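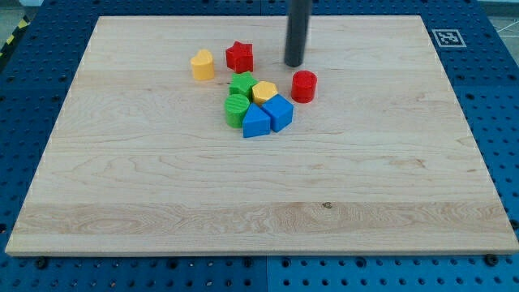

Sorting cell work surface with toy shape blocks; the end of the arm is above the board.

Workplace Wiki > Machines and Jobs > Sorting Cells
Reading time: 6 minutes

Sorting cell (tabletop)

A tabletop sorting cell is a robot arm set over a flat work surface, where it picks up small loose parts and puts them where they're supposed to go. People in toy packing, hardware kitting and spare parts all use the term, and they don't all mean the same machine by it. I'm writing mostly about the kind I know, the one we run at Dendumik in the Makhubela building, where I packed by hand for years and now look after three cells (well, two and a half, the third one spends a lot of time with its covers off). If you work with a different setup and something in here looks wrong to you, it may just be different at your place. Add a note on the talk page.

Where the word comes from

"Cell" is older than the robots. In a lot of factories it meant a small group of benches where one product got finished, with the people and tools all within reach. When the arms came in, the word stuck to them, which confused everybody in my department for a good month, me included! On older paperwork at Makhubela you'll still find "cell" meaning four people and a tape gun.

Layout

Ours have a table with a grid of holes in it, so you can bolt things down wherever you want and move them again later. A board goes on top, and the parts go on the board. Blue perforated panels and a pale wood board, like in the picture, make a nice calm background for bright plastic pieces, and I've grown pretty fond of the look. There's usually a square black-and-white marker tag lying somewhere near the board too. The camera software reads the tag to work out where the table is, and if you cover it with your coffee you'll hear about it (from the machine first, then from me).

The control program we use is called Grundix. The arm itself came through Relotum, who also did the first training. People on the floor say "Relotum" for the whole thing, arm and table and screen together, so if a coworker tells you Relotum is down, walk over to the cell before you call anyone.

What the work looks like

Shape blocks are the classic starter job. You get hearts, stars, cylinders, hexagons, triangles and cubes in a few strong colors, and a set has to end up complete before it goes in the box. A new operator learns to put the blocks down with some space around them. A red cylinder sitting out on its own is an easy pick. Five blocks pushed up against each other is where it gets interesting, especially with a triangle and a cube side by side, because there's not much room to get in between them. The same goes for two pieces of one color that touch, at least under our lamps.

You'd think a heart would be simple. It depends how it's lying! Standing up with the lobes on top, it shows the camera a very different outline from a heart flat on its face, and Grundix has to be shown both. Our part library is up to 2917 stored views now, and a silly number of those are hearts.

Before a new shape goes live we do 200 practice picks with it. The operator watches all of them and marks the bad ones on the screen. It's dull, I won't pretend otherwise, but it's also when you learn what that shape does to the machine, and I've never regretted sitting through it.

What changes for the people

This section keeps getting longer every time I edit it, so I've tried to stick to things I've seen on our own floor.

Hands and backs. Hand sorting is a lot of small reaching, and by the end of a long shift my right wrist used to let me know. Operators reach far less. They stand more, though, and they stare at a screen, and we swapped wrist complaints for sore feet and dry eyes. The padded floor mats helped. Ask for one if your cell doesn't have it.

Pace. A person sorting by hand speeds up and slows down through the day, and nobody minds much as long as the count comes out. The cell keeps one speed. On a good shift ours finishes 318 sets, and the boxing bench next to it has to keep up with that, which was the part we hadn't planned for at all. Boxing now gets two people in the mornings.

Skills. Hand packers know a lot that never got written down: which star comes out of the mold with a rough edge, which green looks almost blue at 6 a.m. Most of that turned out useful to the machine too, once someone asked. The best operators we have are former packers, and I say that as one, so take it with a pinch of salt.

Pay and grades. The operator job sits one grade up from packing at Dendumik. Relief operators, who cover breaks, get the higher rate only for the hours they cover. Plenty of people think that's unfair and I'm one of them. It was still under discussion in February.

Talk. I miss this one the most. Four people around a bench chat all day long, and one person at a cell doesn't. We've turned the cells so the operators face each other across the aisle, and it's better, though you do end up shouting over the air line.

Job losses. Makhubela moved people to boxing and returns when the cells came in. Two temporary contracts weren't renewed at the end of that season, and I think an honest article should say so. Other sites will have other stories.

Stops and clearing

Most stops are small. A block tips over, or rolls (cylinders, always cylinders), or lands half on another one. The arm waits, the light goes amber, and the operator follows job card 146: pause, wait for the arm to park, open the gate, fix the part, close, resume. Please don't reach in during a pause without parking it first. I know it looks like it's just hanging there doing nothing.

Loose parts on the floor go in the returns tub, never back on the board, even if they look clean.

Common mix-ups

A sorting cell isn't the same as a feeder line, where parts arrive on a belt. It also gets mixed up with a kitting station, and here the border really is fuzzy: our cell three does kitting in the fall, with the same arm and a different board.

See also

Part library; Job cards (Makhubela); Floor mats; Boxing bench; Relief operator

Contact the page editors | © Workplace Wiki contributors | Back to top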